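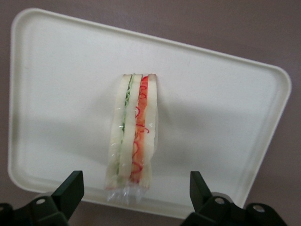 Bo-ram Kong asked for one thing to be added before this sheet is signed: the arm should not go back to wrapped sandwiches until the grip force log has been read by a second person. Agreed, and it is item 9 now.

Cell inspection after grip fault
Site: Leltusport, packing room, cell 3
Date: November 2021
Inspector: Bok-nam Noh

Fault as reported: gripper closed past its set width on a wrapped sandwich and did not release on the stop command. Arm was stopped with the red button. No one was hurt.

1. Emergency stop, both buttons. PASS
Arm stops and stays stopped until reset at the panel.

2. Software stop from the operator screen. FAIL
Arm motion stops but the fingers keep closing. Same result on every try. The Eltell controller treats the gripper as a separate device and the stop is not passed on to it. Tagged out.

3. Guard door switch. PASS
Door sticks at the bottom hinge. Not a safety item, but someone will end up propping it open. Please fix.

4. Finger condition. PASS
No cracks. Mounting screws tight. Remember to look at the inside faces too, the last sheet left that blank.

5. Finger opening at the pick position. PASS
Fingers open clear of the product on both sides before the approach.

6. Grip force limit. FAIL
Limit was set for the rigid boxes used in January and never changed. Soft product needs its own setting. Do not share one between the two.

7. Loose wrap. COMMENT
Film gathered at the end of a sandwich can be caught between the fingers. Approach should be across the bread, well away from the tail. Drellutcombe already does it this way and can send their program.

8. Tray position. PASS
White tray only. Tray must be flat on the table and inside the reach area. It can sit at an angle, the wrist camera corrects for it.

9. Grip force log read by second person. OPEN
Cycles 374 to 500 are missing from the log. Woo has been asked for the backup copy.

10. Restart test. NOT DONE
Run 1,000 cycles at reduced speed once 2, 6 and 9 are closed. Door shut for all of them.

Result: cell stays locked out. Key is in the supervisor's cabinet. Slow speed mode does not get around the fault in item 2, so please don't run it that way either.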